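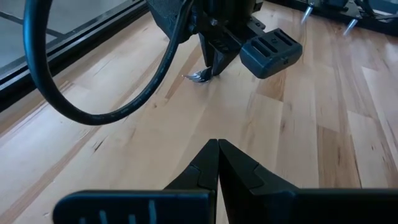
Zivberg Ski Club — minutes of the winter planning meeting, July

Present: Hortensia Pacheco (chair), Forough Ghaffari (minutes), and ten members. The meeting opened at 6:40 p.m.

1. Minutes of the last meeting
Accepted with one correction. The night skiing trial was on the Memik slope and not on the Agudelo slope, as I wrote by mistake.

2. Season passes
Hortensia reported that 464 passes were sold last winter, of which 167 were youth passes. The adult price stays the same. Several members asked for a pass that is valid only in the afternoon. The lift company will be asked if their gates can read such a pass.

3. Snowmaking on Memik
The upper pump station, at 1463 meters, needs a new valve before the cold nights begin. Two offers have been received. The meeting chose the one from Tokeo, on condition that the work is finished in October. There was a long discussion about the hose at the lower station. It was agreed to keep the old hose one more winter.

4. Bus to the lifts
The first bus will leave the village at 7:50 a.m. in place of 8:15. Parents of the racing group asked for this. The return times do not change. Forough will send the new timetable to the schools.

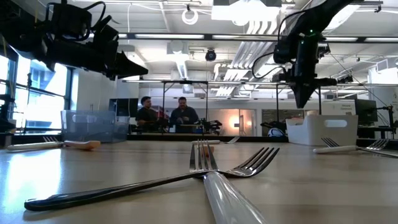 Forks and a spoon on the wooden table.

5. Snow report
Members complained that the report on our web page was often published after nine o'clock, when people are already on the road. From this winter it should be ready by 7:00 a.m. — also when there is no new snow. The Agudelo side must have its own line in the report, with wind.

6. Other matters
The rental shop offers to wax the club skis at half price if we bring them before December. Accepted.
One pair of children's boots, size 33, is still in the ski room.

The meeting closed at 8:25 p.m. The next meeting will be in September, at the same hour.

Minutes: Forough Ghaffari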